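Speaker notes - Budgeting for a service robot, when the building is older than the plan
Darragh Phelan, Plandard
Slot: 25 minutes, questions after

Opening (slide 1)

Good morning, and thank you for staying after the coffee. I work with equipment planning at Plandard. My customers are mostly small hotels and care homes, and they come to me with one question: what does the robot cost? I will try today to give you a better question to bring home.

[Wait for people to sit down. Do not start with the video.]

Slide 2 - The price on the quote

The quote from Bakke is a good quote. It is clear, it has one page, and everybody in the board meeting can read it. But when we put it beside our own sheet for the Skilutport project, 79 lines in the sheet had no match in the quote. Many of these lines are small. A charging point must have its own fuse. The lift needs a new control card. Someone must be paid to draw the floor plan again, as the old one shows a wall that was taken down years ago.

Say slowly: the quote is for the machine. The budget is for the building with the machine in it.

Slide 3 - Doors

I spend four minutes on doors. Please do not cut this part if we are late, cut slide 6.

At Skilutport there are 102 doors that the robot may need to pass. In the first plan we wrote "opens doors" as a single line, with a tick beside it. This was my mistake. A door has a weight, a closer, a handle at some height, and it swings to one side or the other. The robot also has to stand somewhere while the door moves.

So before we ordered anything, we paid for simulation. Nirow built the rooms for us and we tried the door work there first, with two arms, again and again.
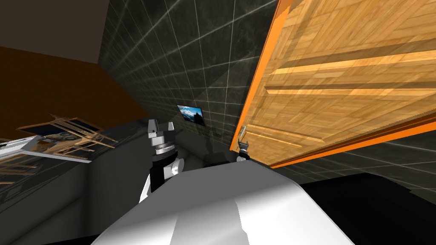

Slide 4. Simulated door task: right gripper beside the door's edge, close to the silver latch fitting. Left gripper open.

Give the audience a moment with this one. Point to the right gripper and the latch. Ask: who in your organisation knows the type of latch on every door? Usually there is one person, and this person was not invited to the planning meeting.

Then say what the simulation is in the budget. It is a service, paid by the month, and it needs hours from your own people to answer questions about the rooms. We had forgotten these hours completely. I now put them on a separate line, so they cannot hide inside "project management".

Slide 5 - What we changed

We made 2 lists. The first list is doors the robot shall open by itself. The second is doors that get an automatic opener, or stay open in the daytime - for these you must ask the fire adviser early. Per door on the second list we calculated 1,749 euros, with fitting and electrical work included. It looks like a lot of money. Compare it with the engineering hours for one difficult door, and then decide.

My advice is to make the two lists before you ask for quotes. Suppliers answer more exactly when they know which doors are theirs.

Slide 6 - Running costs (can be cut)

Service contract, spare fingers for the grippers, software licence, insurance. Ask if the licence follows the robot or the site. Ask also what happens in year four, when many contracts become more expensive. Training should be repeated every January, when the new staff have started.

Slide 7 - Questions

If nobody asks, begin with the question about leasing. Short answer: leasing helps with the machine, but it does not pay for the fuse, the lift card or the doors.

The budget sheet is on the table by the exit, in paper. I have also brought the door list as an empty form.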